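工作间电线和桌面整理的一些做法

电线多的房间，先不要急着买收纳用品。很多人一上来就买一堆扎带、线槽、理线盒，装了一半发现尺寸不对，最后那些东西也成了要收拾的杂物。先把现有的线认清楚，再决定买什么。

一、认线

把所有设备关掉，从插排那头开始，一根一根往外捋。捋到哪台设备，就在线的两头各贴一张标签。标签用普通的布基胶带对折就行，宽的一面朝外，油性笔写字。纸质标签容易掉，热缩管标签好用，但要在接插头之前套上去，已经装好的线用不了。

写标签时写设备名，不要写“黑线”“长线”这种。同一种电源适配器有好几个的，把输出电压和电流也写上。适配器插头大小一样、电压不一样的情况很常见，插错了轻则不工作，重则烧板子。

捋完以后，手里没有去处的线单独放一个盒子，盒子上写日期。到第二年一月还没有人来找，就可以处理掉。

二、插排放在哪里

插排直接放地板上是最省事的，也是最容易出问题的。扫地时要绕开，椅子轮子会压到线，拖地时水会流过去。有桌子的地方，插排尽量固定到桌板底下，插孔朝侧面或者朝下，适配器用扎带绑牢，不要靠插头吊着。

单柱底座的桌子没有桌腿可以借力，线就顺着立柱往下走，每隔一段用魔术贴绑一道。细腿桌子选靠墙的那条后腿走线。升降桌另算，线要留够升到最高时的长度，再多留一点，绑的时候桌子先升到顶。

房间中间的桌子最麻烦，离墙上的插座远，总有一段线要过地面。这一段用地面线槽，半圆形的那种，底下带背胶。木地板上不要直接贴背胶，撕的时候容易带起漆面，先贴一层美纹纸，再往美纹纸上贴。我们用的是 Kulex 的软质线槽，可以用剪刀剪，踩上去不硌脚。硬塑料的也可以，转角处要另外买弯头。

三、长出来的线怎么收

多余的线不要绕成很紧的一小捆。功率大的线绕紧了散热不好，细的信号线绕紧了里面容易断。绕成松的大圈，直径一个巴掌左右，用魔术贴扎一道，挂在桌板下面的钩子上。

能换短线的就换短线。一根三米的电源线只用到半米，剩下的全堆在地上，换一根短的比怎么收都干净。接插排的线反过来，宁可长一点，沿着墙根走，不要为了省线从房间中间斜着拉过去。

延长线不要一根接一根地串。墙插不够用，就请电工加插座，不要靠插排解决。插排上的总功率也要算一下，电暖器、热风枪、电水壶这类东西单独用墙插。
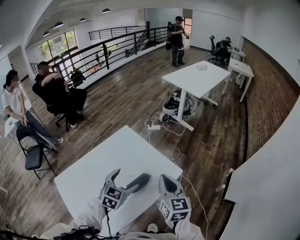 桌面上的东西分两类，每天用的和不是每天用的。不是每天用的一律下桌。每天用的也要有固定位置，用浅盘装，不要直接摊在台面上。浅盘的好处是要腾桌子的时候整盘端走，干完活再整盘端回来。盘子不用买专门的，烤箱用的旧烤盘就很好，边沿高一点的更合适，小零件不会滚出去。

白色桌面显脏，也有好处，掉了螺丝、垫片一眼就能看见。手印和灰用拧干的湿布擦，油性笔印用酒精棉片，擦完马上再用清水布过一遍。不要用百洁布的绿色那面，会把面层磨毛，以后更容易吃灰。双面胶的残胶先用吹风机吹热，再用旧的塑料卡片刮，不要用刀片。

四、桌子底下

桌子底下常常变成第二个仓库。可以放东西，但要有规矩：带轮子的设备可以放，线必须绕好，插头用扎带固定在机身上，不能拖在地上。推出来的时候线头拖地，轮子自己就会压上去。纸箱不要放，纸箱一放就是一年。

有人坐的位置，桌下留空，腿要能伸直。椅子往后退的那一块地面不走线。这条最容易被忽略，办公椅的轮子来回压，线皮过几个月就会裂，从外面还不一定看得出来。每次搬动椅子的时候顺手摸一遍附近的线，摸到扁的、硬的、发黏的，整根换掉，不要缠胶布接着用。

五、靠墙的位置

砖墙不平，粘钩粘不住，背胶线槽也粘不住。要挂东西就打孔上膨胀管，孔打在砖上，不要打在砖缝里，砖缝的灰浆吃不住力。不想打孔，就在桌子后沿装一块洞洞板，用桌边夹固定，线和工具都挂在板上，不碰墙。Lepik 的夹子最厚能夹 35 毫米，普通桌板都够用。买之前量一下桌板厚度，也看看后沿底下有没有横梁挡着。

桌子不要贴死墙面，后面留一个拳头的空，插头和线有地方弯，掉到后面的东西也捡得出来。

六、要买的东西

魔术贴扎带买整卷的，自己剪，宽的窄的各一卷。尼龙扎带只用在不会再动的地方，剪口要齐平，留尖头会划手。桌下理线网用 Tretum 的铁丝款，一张桌子一个，长桌两个。Brodamier 的理线盒也用过，盖子紧，适配器放多了发热，后来只用来装不通电的东西。

七、多久收一次

每天收工前把浅盘归位，地上的线拢到一边，五分钟够了。一个月做一次大的，桌子挪开，吸一遍插排和线上的灰，灰多的插排先断电再吸。标签掉了的当场补，留到下次就认不出来了。

新设备进屋的时候，先把线理好、贴好标签再开机。开了机以后就没有人愿意再拔一次。

2018年12月28日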